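Keep the shoeboxes or stack the shoes bare?

Posted by ginmont_upstairs, January 2022

I live in a one-bedroom with a single closet, and the shoe situation has gotten out of hand. I own 37 pairs. Please don't tell me to own fewer, my sister has that covered. Most of them came in cardboard boxes and most of those boxes are now flattened behind the water heater, because I once read that boxes are clutter.

Now the shoes are the clutter. The white ones are turning the color of weak tea, and I can't find two of anything before work. Do people really put sneakers back in the original box every time? If so, how do you pack them so the lid closes without a fight? And does the paper matter?

Tikbridge

I put mine back every time and have for years, which tells you something about my evenings.

Lid first. If yours is the hinged kind, fold it all the way up so it stands on its own behind the box and you aren't holding it open with your elbow. Put the box on the floor. Doing this on a bed is how you end up with one shoe under the pillow.

For low sneakers, lay them side by side with the toes pointing the same way. Roll one a little onto its side so the sole leans against the wall of the box, then snug the other in next to it. You gain just enough width that the heels stop fighting each other. Tie the laces loosely or tuck them in, otherwise one always hangs out and gets caught when you shut the lid.

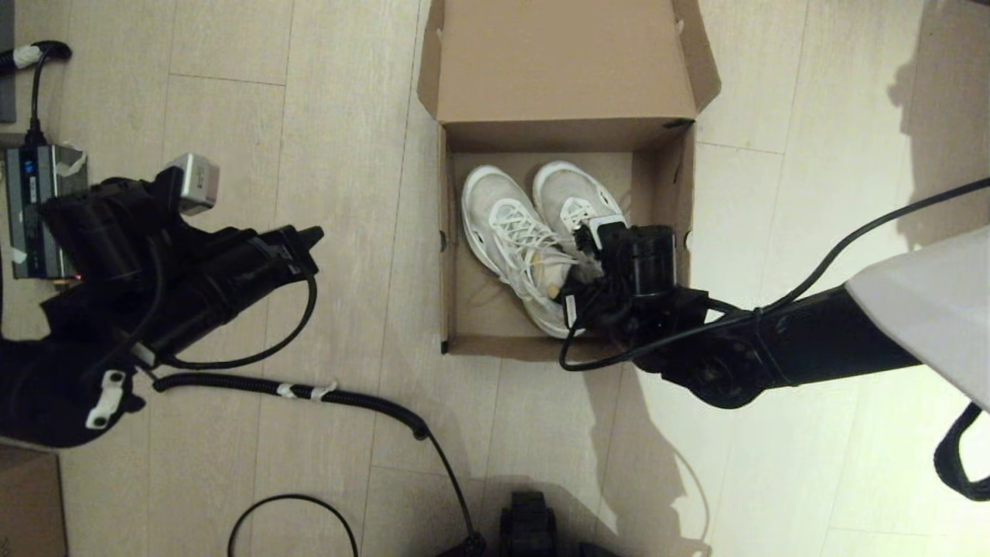
White mesh pair, toes together, left one turned sole-out to the wall of the box.

If they still won't go, try them head to toe, which is how a lot of them come from the store. I find it fussier, but it works better for anything with a wide heel. High-tops go on their sides whatever you do, and they will complain.

About the yellowing: some of it is just the midsole getting old, and the box won't stop that. What you can do is put them away clean and completely dry. I leave mine out overnight first. A small patch near the heel isn't worth losing sleep over, since you're the only one who ever looks at your heels and you need a mirror to do it.

Keep the paper if it's plain and still in decent shape. Ball it up and stuff the toes. Printed paper I throw out, after a pink incident I won't go into.

Last thing, write on the short end of the box with a fat marker. "White mesh" is plenty. I used to tape a photo on each one and gave up after 8 boxes.

Ho

Clear plastic drawers. Done. Cardboard is for pizza.

Raster

Ho isn't wrong but clear drawers for 37 pairs will cost more than some of the shoes, and the cheap ones bow in the middle once you stack them 5 high. Ask me how my July went.

I'd go halfway. The pairs you wear every week live on a rack by the door, no box. Everything else gets boxed the way Tikbridge describes and goes up top with the labels facing out. Cardboard is fine in a dry closet. If that water heater is anywhere near where you plan to stack them, pick another spot, and go check the flattened ones before you fold them back up. Mine had gone soft at the corners and smelled like a basement, and I don't have a basement.

Also, put the lid on before you carry it. I know how that sounds. I have chased a sneaker down a full flight of stairs in front of the neighbors.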